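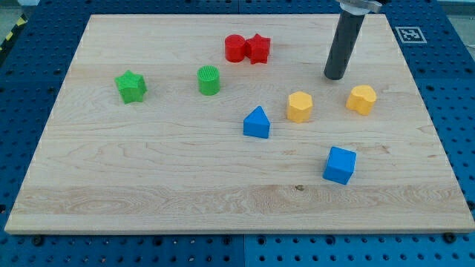
Thread: language-conditioned pushing, results on the block board

duvholm_dan
Finally got numbers I'm not embarrassed by, so I'm sharing. This is the follow-up to the Drembridge method I was raving about in September. Short version for anyone new: the arm has a plain stick on the end, no fingers, and it gets typed instructions like "push the blue cube to the yellow heart". We train on whatever the operators felt like doing, then label the footage with sentences afterwards (hindsight labelling). Before that we gave people the instruction first and recorded them doing it.

64 per cent success on held-out instructions with hindsight labels, 50 with the old way. Same hours of driving, same network. I'm pretty chuffed!

chenxi_l
Nice jump. What counts as success though? With the red cylinder and red star already touching, "put the reds together" is a free point.

duvholm_dan
Fair call. If the goal is already met at the start we throw the trial out and reshuffle. Success is the two named blocks within a block's width of each other before time runs out – Baoshan Xia scored them all without knowing which policy was running.

kettle_and_solder
I'm going to be the grump. How many instructions? If it's 17 sentences and you got lucky on two of them, I don't buy the 14 points.

duvholm_dan
59 held-out instructions, each run several times from different layouts. I'll put the per-instruction table up when Lanying's finished tidying it. Some are dreadful, by the way. Anything with the stars is worse than anything with the cube, and my guess is the points catch the tip and spin the block off sideways.

Da-eun Yeon
We saw the same with stars at our lab, and hearts too. Slowing the tip near contact helped more than extra data did. Have you tried it?

duvholm_dan
Not yet, but it's on the list for Wednesday. I want to keep the speed fixed until the comparison is finished or kettle will have my head.

kettle_and_solder
Correct, I will.

chenxi_l
I still reckon part of your gain is variety in the wording. Your labellers write "nudge", "shove", "bring over", and the old set was all one template, wasn't it? Run the new footage with template sentences and see what's left. Otherwise you're measuring two things at once.

duvholm_dan
Ugh, yes. The old prompts were nearly all "push X to Y". I'd argue natural wording is part of the method, but I can't tell you how much of it. Retraining with templated labels tonight.

kettle_and_solder
Post it even if it's ugly.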